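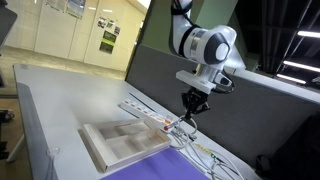 4.2 Tidying small things into a tray

We turn now to the chore that gave us the most trouble and, we will admit, the most pleasure. Putting a small capped tube into a shallow tray is work that any lab helper or parent clearing a kitchen counter does many times a day without a thought, and we chose it for exactly that reason. Blackburn and Mottram, in the Hatport report, had already suggested that homely jobs of this size tell us more about a machine's readiness than the grand demonstrations do, and after a long April spent at the desk we are inclined to agree with them.

Each trial allowed the arm 30 seconds to pick up one item and set it down inside the tray walls. We ran 10 trials for each of five starting positions, and we left the desk as cluttered as people in the office usually leave it, cables and all.
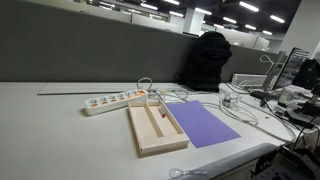

Clutter matters a good deal more than we had expected when we wrote the plan. Our first planner, which follows Araújo closely, was tuned on bare tabletops, and it grew timid whenever a cord lay near its path, sometimes waiting out the whole trial. The second, built on Sekine's grasp scoring, was bolder and finished roughly twice as many trials, though it was also the one more likely to nudge an item before closing on it (we came to feel rather fond of it all the same). Narrow, round items were the hardest for both planners.

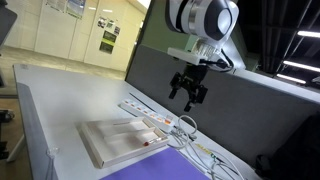 Figure 5. Tray task, with a red-capped tube in the tray. Photo: Gemma Mottram.

Can the arm do the chore, then? At a patient pace, and with a person nearby, we would say that it very nearly can. Lorraine Blackburn, who kindly scored every trial, counted a placement as good only if the item lay wholly inside the walls, and we have kept her strict rule in the totals given in Table 2.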